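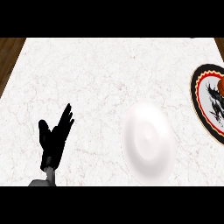 A simulated worktop from the Cuervo demonstration, with a plain plate and a patterned one.

Visitors to the Rirport building in Jistelside got a look at robot handling work during an open afternoon on April 8, 2018, when the team behind the Cuervo project ran its simulated kitchen tasks on a large screen and let members of the public ask questions as it went along.

The session was held in the ground-floor meeting room and was free to attend. Chairs had been set out in rows facing the screen, with a table of printed notes by the door. Most of the time was given over to a single job involving a round orange object, a plain white plate and a decorative plate with a dragon on it, all on a marble surface. The robot in the simulation has two black hands on grey arms, and the view shown to the audience looks down over the worktop as a person standing at it might.

Aparecida Bittencourt, who leads Cuervo, told the audience that the group had picked household objects so that people would have no trouble following what was being attempted. She said a plate and a piece of fruit were harder to deal with than they looked.

"You know how to pick up an orange, so you don't think about it," she said. "We have to think about where each finger goes, how far the wrist turns and when to let go. Then we move the plate a little and do it all over again."

Cuervo has been based at Rirport for 2 years. It began with simple reaching tasks using one arm and moved on to two-handed work in January. The simulation is used to try out movements before any time is booked on the group's physical equipment, which is kept at another site and was not part of the open afternoon.
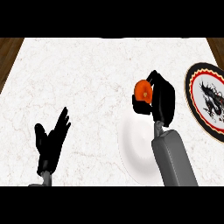 Bittencourt said the choice of surface had also been talked over. A pale worktop and a white plate are close in colour, and the team wanted to keep that pairing in the set of tasks – many real kitchens have white plates on light counters, and a system that can only cope with strong contrast would be of little use in them. Other versions of the task use different crockery and different tabletops.

Marisol Llanos, who writes the software that controls the hands, took over for the second half of the afternoon. She replayed parts of the task at a slower speed and stopped several times to talk about grip. Holding a round object from the side, she said, means the fingers above and the fingers below have to share the work, and the arm must stay clear of anything on the table underneath.

One visitor asked why the robot had been given two hands if one of them was doing the picking up. Llanos said some jobs in the full set, such as steadying a bowl while something is put into it, do need both. Keeping the same robot for every task saves the team from having to set up each one from scratch.

Another wanted to know whether a movement that works in simulation can be trusted to work on a real machine. Llanos said it could not be taken for granted. Real fruit varies in weight and can be soft on one side, and real plates slide. The group treats the simulation as a first check and expects to make changes afterwards.

There were also questions about cost and about jobs in catering. Bittencourt said the project was research and had nothing to sell. She added that she did not expect to see a robot of this kind laying tables in local cafes any time soon.

Younger visitors were invited to the front at the end to suggest new objects for the worktop. Suggestions included a boiled egg, a bunch of grapes and a jam jar with the lid left loose. Llanos wrote them on the whiteboard and said the egg would probably be tried first.

The visit was arranged with Fotelach, the Jistelside learning group, which runs science talks for adults and families through the year. It plans a further session with the Cuervo team, with places for up to 4 school parties. Schools wishing to attend should contact Fotelach directly, and details for the general public will be put up at the Rirport reception desk once the room has been confirmed.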